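Resora Publishes Folding and Bed-Staging Guide for Home Laundry

WUISAN, July 12, 2026. Resora, a publisher of household care instructions, today released a guide to folding trousers on a made bed. The guide covers surface preparation, fold sequence and stack placement. It replaces the bed-folding section of the Zillo Laundry Handbook.

The procedure specifies a smoothed sheet, with pillows moved to the head end before folding starts. Trousers are laid flat, one leg over the other, with the back pocket facing up. The legs are then brought toward the waistband in successive folds. Belt loops are pressed flat by hand.
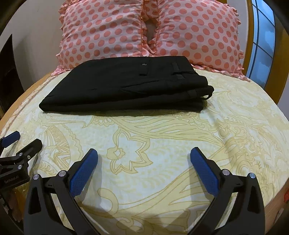

Can the same fold be used for jeans?
The same sequence applies to jeans, with one fewer fold for heavy denim.

"The waistband is the thickest part of the garment, so the stack is never fully even," said Igor Danko, technical editor at Resora. "We give a tolerance for that and move on."

Finished items are set in front of the pillows, clear of the mattress edge. Dark garments are placed on a light sheet where possible, which makes lint and loose threads easier to find before storage.
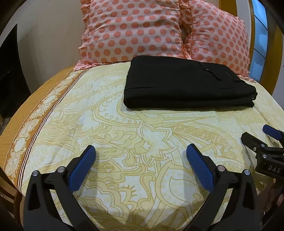

Folded black garment on a patterned sheet, in front of two polka-dot pillows.

The guide is available from Resora in print and as a download. The first print run is 1,000 copies. A supplement on shirts and knitwear is scheduled for December.

Media contact: Resora Press Office, Prirnum House, Wuisan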